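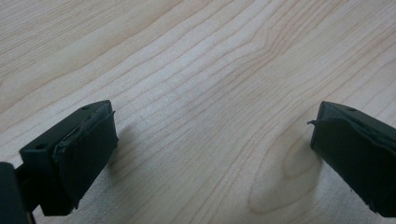 Students at Mimgate College have begun the second stage of a year-long project to design, build and test hand-held grippers, the college has confirmed. The work forms part of the engineering course and will lead to an entry in the Plestau Student Robotics Competition in the spring.

The project, known within the college as Mimer, started in September. Students on the course are divided into teams, each of which is responsible for one part of the tool or for the recordings made with it. The grippers are held and moved by a person. A camera fixed to the tool records each movement, and the recordings are then used to teach a robot arm to carry out the same task.

During the autumn term the teams recorded 1,603 short demonstrations at the benches in the Kostiuk Workshop. The tasks included picking up a cup, folding a cloth, sorting cutlery and placing pegs in a board. Each demonstration was checked by a second student before being added to the shared collection, and those in which the object left the camera's view were marked for repeating.

The project is led by Bukola Ezeani, head of engineering at the college, who introduced hand-held tools to the course after two years in which students had worked only with a fixed arm.

"A class of this size cannot all use one robot arm at the same time," she said. "With the hand-held tools every team has work to do in every session, and they learn very quickly that the quality of the recording depends on the person holding the gripper. Some of our strongest programmers had to be told to slow down."

The second stage is concerned mainly with the fingertips. The teams are comparing several coverings for the gripping faces, including fabric, thin rubber sheet and plain printed plastic with no covering. They are also comparing ways of fixing the covering in place. Wrapping the material around the finger allows it to be changed between sessions, but the students' written reports from the autumn noted that wrapped pads can crease at the upper edge and that cut ends are liable to fray with use. One team has proposed a groove in the printed part into which the edge of the pad could be tucked. A trial version of that part is to be made before the end of the month.

Under the test plan agreed by the teams, each covering will be used for 100 grips on a standard set of objects. The set contains a metal spoon, a wooden block, a paper cup, a sponge and a glass jar. A grip will be counted as successful if the object is lifted, held for two seconds and put down without slipping. Results are to be entered in the project logbook on the same day, together with a note of the condition of the pads at the start and finish of the test.

The college has also revised its instructions for setting up the benches. In the first stage, teams worked on whichever surface was free, and differences between the recordings were found to be difficult to compare. Teams are now required to clear the tabletop before each session, to use the overhead lighting only and to make a short recording with the gripper open and nothing between the fingers. This opening recording is kept with the rest of the session and is used to check the position of the camera and the fingertips.

Seven students have been chosen to represent the college at the competition. They were selected on the basis of their logbooks and a short talk given to the rest of the class. The remaining students will continue to work on the project and will be credited in the final report.

Competition rules require each entry to include a working tool, a written account of its design and a demonstration before the judges. Teams are given the objects for the demonstration on the day and have a limited time in which to prepare. Entries are assessed on reliability, on the clarity of the written account and on the ability of the students to explain the choices they have made. The use of parts made by the students themselves is encouraged, although screws, cameras and electronic components may be bought.

Ms Ezeani said that the college did not regard the competition as the main purpose of the project.

"We are pleased to be taking part and the students are working hard towards it," she said. "The course, however, is assessed on the logbook and the report. A team that finds out why a pad fails, and writes it down properly, will receive a good mark for that."

The drawings for the fingertips and the results of the covering tests will be made available to other schools and colleges in the Plestau area once the report has been completed. Schools wishing to receive them are asked to write to the engineering office, giving the name of a member of staff who will be responsible for the work.

An open session will be held in the Kostiuk Workshop on Friday from 2 pm. Parents, prospective students and staff from local schools may attend without booking. Visitors will be able to try one of the grippers under supervision and to speak to members of the teams. Children under the age of 12 must be accompanied by an adult, and all visitors are asked to sign in at the main reception on arrival.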